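Pestby 출력 부품 트레이 사용기: 타워 PC 분해·재조립 작업 기준

분류: 작업대 / 정비 보조용품
작성 시점: 9월
사용 기간: 5주

타워형 PC를 정비할 때 시간이 새는 구간은 대개 나사를 푸는 동안이 아니다. 떼어 낸 부품을 내려놓을 자리를 찾고, 나중에 그 부품이 어느 본체에서 나왔는지 되짚는 동안이다. 그동안은 정전기 방지 매트 위에 부품을 늘어놓는 방식을 썼다. 본체가 한 대면 문제가 없다. 두 대가 동시에 열려 있으면 메모리 모듈이 섞이고, CPU를 놓을 평평한 자리가 모자란다.

Pestby의 부품 트레이는 이 용도로 나온 3D 프린팅 제품이다. 회색 단일 색상이고, 3.5인치 하드디스크, CPU, RAM 모듈의 자리가 각각 정해져 있다. 가격은 30달러. 완제품으로 받았으며 도면만 따로 구매하는 선택지는 확인하지 않았다.

1. 사용 환경

작업대는 알루미늄 슬랫 상판이다. 본체는 측면 패널을 떼고 개방면이 위로 오도록 눕혀 놓는다. 트레이는 본체 왼쪽에 둔다. 본인이 오른손잡이라 처음에는 오른쪽에 두었으나, 사용 중인 타워는 오른쪽에 드라이브 케이지와 전원 공급 장치가 몰려 있어 케이블을 그쪽으로 빼게 된다. 트레이가 그 경로를 막았다. 왼쪽으로 옮긴 뒤에는 간섭이 없다.

대상 본체는 짙은 회색 타워 한 기종으로 통일했다. 손잡이가 달린 구형 워크스테이션급 케이스이며 드라이브 베이 탭과 래치가 파란색으로 구분되어 있다. 공구 없이 여닫는 부분이 많아 분해 연습용으로도 적당하다. 본 사용기의 평가는 모두 이 기종 기준이므로 소형 케이스나 슬림형에는 그대로 적용되지 않는다.

2. 하드디스크 슬롯

트레이 위쪽에 있는 세로형 슬롯이다. 3.5인치 드라이브를 세워서 꽂는다. 이 슬롯의 장점은 파란색 드라이브 캐디를 분리하지 않고 그대로 꽂을 수 있다는 점이다. 캐디의 측면 레일이 양쪽 위 모서리에서 트레이 밖으로 나오기 때문에 손가락으로 잡기 쉽다. 드라이브만 단독으로 꽂으면 좌우에 유격이 생긴다. 기울어지지는 않지만 손으로 건드리면 흔들린다.

드라이브를 세워 두면 라벨이 보인다는 점도 실무에서는 쓸모가 있다. 매트에 눕혀 놓을 때는 라벨 면이 아래로 가는 경우가 잦았고, 모델명을 확인하려고 다시 뒤집어야 했다.

2.5인치 드라이브용 어댑터는 없다. SSD는 슬롯에 넣으면 넘어진다.
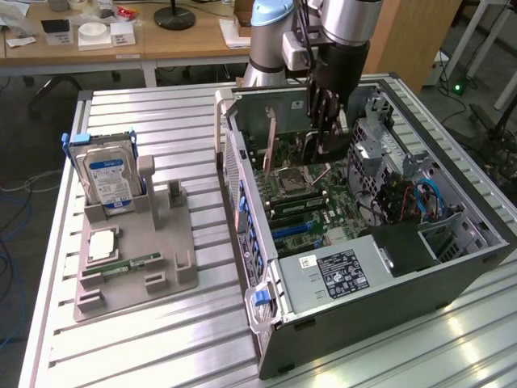 CPU 자리는 얕은 사각 홈이다. 히트 스프레더를 위로 두고 올려놓는 구조이며, 홈의 깊이가 적당해서 집어 올릴 때 손끝이 걸리지 않는다. 유의할 점은 써멀 그리스다. 닦지 않은 CPU를 올리면 홈 테두리에 그리스가 묻고, 적층 무늬 사이로 들어간 그리스는 면봉으로 잘 빠지지 않는다. 반드시 이소프로필알코올로 세척한 다음 올릴 것을 권한다. 본인은 첫 주에 한 번 실수했고 그 자국이 아직 남아 있다.

핀이 CPU 쪽에 있는 구형 규격은 시험하지 않았다. 홈 바닥이 평면이므로 핀에 하중이 걸릴 것으로 예상되며, 그 용도로는 쓰지 않는 편이 안전하다.

3. RAM 슬롯

CPU 자리 아래쪽에 긴 홈이 있다. 데스크톱용 모듈을 놓으면 길이 방향으로 여유가 조금 남는다. 홈 둘레는 돌출 블록으로 잡혀 있어 모듈이 옆으로 밀리지 않는다. 블록 모서리는 출력 상태 그대로라 다소 날카롭다. 400방 사포로 가볍게 문지르고 나서 불만이 사라졌다. 출고 전에 처리했어야 할 부분이라고 본다.

방열판이 붙은 두꺼운 모듈은 들어가지 않는다. 제품 설명에 이 제한이 적혀 있지 않다. 판매자에게 문의한 결과 다음 판에서 폭을 넓힐 계획이라는 답을 받았으나 시기는 밝히지 않았다.

4. 고정력과 재질

슬랫 상판에 올려놓기만 해도 일반적인 작업에서는 움직이지 않는다. 다만 하드디스크를 캐디째 빠르게 뽑으면 트레이가 함께 들린다. 한 손으로 트레이를 누르고 뽑거나, 바닥에 양면테이프를 붙이면 해결된다. 본인은 후자를 택했다.

재질은 PLA로 표기되어 있다. 여름철 차량 안에 두는 것은 피해야 한다. 정전기 방지 소재가 아니라는 점은 분명히 짚어 둔다. 손목 접지 스트랩을 생략할 근거가 되지 않으며, 습도가 낮은 계절에는 더욱 그렇다. 이 가격대에서 도전성 필라멘트를 기대하기는 어렵지만, 부품을 직접 올리는 제품인 만큼 선택 옵션으로라도 있어야 한다.

5. 비교 제품

같은 작업장의 Elias Qaisi는 Srour의 실리콘 트레이를 쓴다. 빌려서 이틀간 사용했다. Srour 제품은 칸이 균일한 격자 구조라 나사와 소형 부품 정리에는 우위에 있다. 하드디스크를 세울 수 없고, RAM 모듈은 대각선으로 걸쳐 놓아야 한다. 부드러운 재질이라 모서리 마감에 대한 걱정은 없다.

Primance의 금속 정리함도 검토했으나 도장면이 벗겨진 전시품을 보고 제외했다. 노출된 금속 위에 기판을 올리고 싶지 않았다.

용도가 나사 정리라면 Srour, 주요 부품의 임시 거치라면 Pestby가 맞다. 두 제품을 같이 쓰는 것이 가장 편했다. Pestby 트레이에는 나사 칸이 없어서 어차피 별도 용기가 필요하다.

6. 작업 순서에 대한 메모

트레이를 쓰면서 분해 순서를 바꾸었다. 기존에는 메모리, CPU, 드라이브 순이었다. 지금은 드라이브를 먼저 꺼내 슬롯에 세우고, 그다음 CPU, 마지막으로 메모리를 뺀다. 위쪽 슬롯부터 채우면 드라이브를 꽂을 때 손이 아래쪽 부품 위를 지나가지 않는다. 조립은 역순이다.

이 순서를 제안한 사람은 Rania Sfeir이다. 처음에는 차이가 없을 것으로 생각했으나, 캐디 레일이 메모리 모듈을 스치는 일이 없어졌다. 확장 카드는 트레이에 자리가 없으므로 본체에 꽂힌 채로 두거나 정전기 방지 봉투에 넣는다.

7. 장단점 정리

장점
- 하드디스크를 캐디째 세워 둘 수 있음
- 본체 한 대분의 CPU, RAM, 드라이브가 한곳에 모임
- 홈 깊이가 적당하여 부품을 집기 쉬움

단점
- 모서리 마감 미흡
- 정전기 방지 소재 아님
- 방열판 장착 RAM 및 2.5인치 드라이브 미지원
- 나사 칸 없음
- 가벼워서 드라이브를 뽑을 때 들림

8. 구매 관련

Cuvbridge를 통해 주문했다. 포장은 얇은 비닐 한 겹이었고 파손은 없었다. 설명서는 동봉되지 않는다. 구조가 단순하여 필요하지도 않으나, 허용 부품 치수표 정도는 한 장 넣어 주었으면 한다. 주문 번호 외에 출력 로트를 확인할 표시가 없어서 두 개를 살 경우 치수가 동일한지는 알 수 없다.

본체를 한 달에 한두 대 여는 사람에게는 과한 지출이다. 매트와 작은 상자로 충분하다. 같은 기종을 반복해서 분해하는 작업장, 또는 조립 실습을 진행하는 곳이라면 30달러의 값은 한다. 평점은 5점 만점에 4점. 감점은 모서리와 재질에서 나왔다.

추가: 바닥에 붙인 양면테이프는 3주째에 한 번 교체했다. 알루미늄 상판에 남은 접착제는 알코올로 지워졌다. 폭이 좁은 테이프를 슬랫 방향에 맞추어 붙이면 떼어 내기가 수월하다.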